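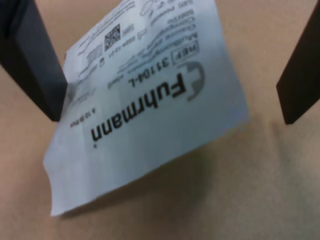
About Clondier

Clondier is a small company that sorts, checks and files paper for other businesses. We work mostly with product inserts, instruction leaflets, packing slips and the loose sheets that pile up in stockrooms, labs and clinics. Customers send us paper in boxes. We send it back in order, or we keep it for them and find it when they ask.

Our office and workroom are in one building on the edge of Tasberg. The workroom takes up most of the ground floor. There are sorting tables along the window side, shelving down the middle and a receiving counter by the loading door. The upper floor has the office, the scanning room and a kitchen.

How we started

The company began as a side job for a print shop. The shop kept a sample of every leaflet it ran, and after several years nobody there could find the ones they needed. We were asked to put the samples in order over a summer. The job was 300 folders, and we finished in March of the following year, well past the summer. By then two of the shop's customers had asked whether we could do the same for them.

We rented a room, bought used shelving and went on from there. Today there are 13 of us. Most people on the staff work at the tables for at least part of the day, including those who answer the phone and write the invoices.

What we do

Intake. Boxes are opened at the receiving counter and given a job number. Nothing goes to the tables without one. Staples, clips and rubber bands come off at this stage and the clips are saved. We note on the job sheet if a box arrived damp, crushed or open.

Sorting. Sheets are sorted first by the company name printed on them and then by reference number or product. Many leaflets carry the name in large type and the reference in a small box nearby, and our sorters learn to look for the two together. Sheets with no name or number go into a separate tray and are looked at by a second person before we call the customer.

Flattening. Paper that has been folded into a small carton for a year does not lie flat on its own. We unfold it by hand, press it between boards overnight and check it in the morning. Heavy creases usually stay visible, but the sheet can be filed and scanned. We do not iron paper or use heat.

Checking. If a customer has several versions of the same leaflet, we compare them page by page and mark the older ones. We do not decide which version a customer should use. We report what is printed on each and where the sheets differ.

Scanning. Scans are made on flatbed machines for thin or torn sheets and on a feeder for everything else. Files are named with the reference number first. If you already use a naming system, send it with the first box and we will follow it.

Filing and storage. Sorted paper goes into folders, folders go into boxes, and each box gets a printed list taped inside the lid. Customers who store with us can ask for a sheet by phone or email. Requests that come in before 4 p.m. are usually answered the same day.

Shredding. We only shred on written instruction. The customer gets a list of what is to be destroyed and has to return it signed.

What we don't take

We do not take medical records, tax files or personal letters. We do not take photographs or film. We are not set up for large drawings either, and anything that will not fit on our tables has to go elsewhere. For rolled plans and maps we send people to Sarnier, who have the cabinets for it.

We also do not translate leaflets. If a sheet is printed in several languages, we file it under the first one and write the others on the folder.

The people who work here

New staff spend their first 5 weeks at the tables next to someone experienced. The work is quiet and it is repetitive. It suits people who notice when a page is missing or when two sheets that look the same have a different number in the corner. Some of us came from libraries and print shops, and a few came from warehouse work. One came from a bakery.

We work one shift, with a morning break and a half hour for lunch. Drinks stay in the kitchen. The radio is allowed in the workroom if everyone at the tables agrees on the station, so it is mostly off.

There are openings from time to time and they are posted at the front door and on the jobs page. You do not need experience with filing systems. You do need to be able to read small print for a good part of the day and to lift a full box.

Our building

The building used to be a shoe warehouse, and part of the old shelving is still in use in the back. The roof was redone when we moved in, and the bottom shelf of every row is left empty in case of water. Humidity is read each morning and written on the chart by the door.

In our second year we took over the storage contracts of Rajput, a file storage business on the same street, when its owners retired. Their boxes are the green ones. We have kept Rajput's numbering for those customers, and the letter R at the front of a box number means it came from there.

Working with us

Most jobs start with one box. Send it or drop it off, and we will tell you how long it took, what we found and what the rest would cost. The trial box is charged at the normal rate. You can stop after that and owe nothing further.

Please pack sheets flat if you can, and leave out binders, plastic sleeves and cardboard dividers. If your paper is already in some kind of order, even a rough one, put a note on top saying so and we will leave it in that order until we have talked with you.

Deliveries are taken at the loading door on the side street. Visitors should use the front entrance and ring the bell.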